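Laundry thread, as promised to the four of you who asked. Get comfortable, I have been saving this up.

So we replaced the old washer. It was a Stolley, it came with the place, and it walked. I mean it traveled. Every spin cycle I'd find it a little closer to the door, like it had plans.

We went with the kind that has two drums in one cabinet, a big round door on top and a smaller one underneath. All white, sits right on the floor. I was skeptical and now I'm a person who posts about it.

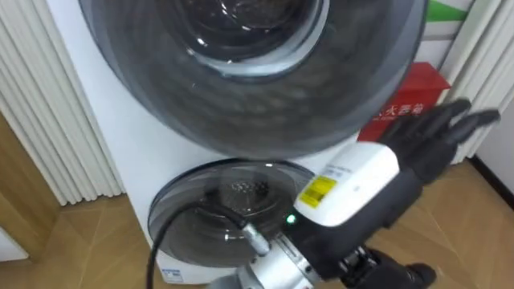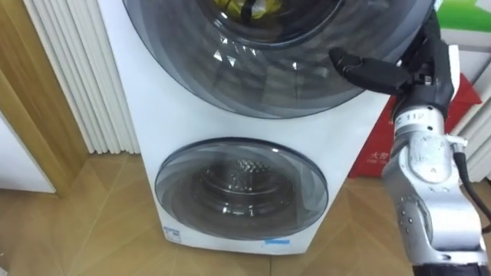 First thing everybody asks: why would you want a second, tiny washer? Because of socks! And dish towels, and the one shirt you need tomorrow. I used to run a whole load for that shirt and feel terrible the entire time.

My rule now is big stuff up top, small stuff down below. Sheets, jeans and bath towels get the big drum. Underwear, face cloths and anything that has touched a dog gets the little one.

(Please do not write to me about the dog category. The dog is very clean. The dog's blanket is another matter.)

Second thing everybody asks is whether it really dries. Ours does, but you have to respect the size of the load. I filled it to the top the first week and took out something that felt like a warm salad.

Half full for drying. I put that on a sticky note inside the closet, and the sticky note has been ignored by every other person in this house.

Okay, measuring. Measure the spot, then measure the hallway, then the turn at the end of the hallway. I did the first two. The delivery guys from Ruderholm were extremely nice about the turn. We took one door off its hinges and the trim still has a dent in it.

Also measure how far the doors swing. I had a hamper parked right where the lower one wanted to open, so now the hamper lives in the bathroom and we're all adjusting.

Somebody asked about the lower door and bending down. Yeah, it's low. I sit on an upside-down bucket and sort socks like I'm milking a cow. If your knees are bad, go try one in a store first and really get down there, don't just nod at it.

Detergent! I was using way too much. I'd been pouring like it was pancake syrup for years. For the small drum I use a teaspoon of the Troken powder, the unscented kind, and the clothes come out fine and my elbows stopped itching.

Things that have gone through the little drum so far: a swim cap, a stuffed rabbit, 6 cloth napkins from a dinner that got away from us, and a lip balm. The lip balm was an accident. We don't talk about the napkins either.

About the floor, for whoever asked — yes, a machine can go on wood, but get it level. I spent an entire evening lying on my stomach with a flashlight and a wrench, turning the feet a hair at a time. A full glass of water on top of the machine is my test. The glass should be bored.

Leave the doors open a crack when you're done. Both of them. Wipe the rubber part with an old washcloth, and get your finger into the fold at the bottom, where you will meet every hair you have ever lost.

Cost stuff, because I know you. Hauling away the old one was $100, and the new hoses and the fittings came to $195, which nobody had mentioned to me when I was standing in the store feeling rich. Ask what's in the box. Ask twice.

I did look at a separate dryer from Sulemana to stack on top of a regular washer. Nice machine, but the buttons would have been up by my forehead and I'm not doing laundry on a stepladder.

Do I fold more now? No. There's a chair. You know the chair. The clothes on it are cleaner and there are more of them.

Next project is a shelf over the machine for the detergent and the stain stuff. I've been saying that for weeks, so check back in September.

If you have one of these and know how to turn off the little song it plays at the end, my replies are open. It goes on for so long — the dog has started singing along.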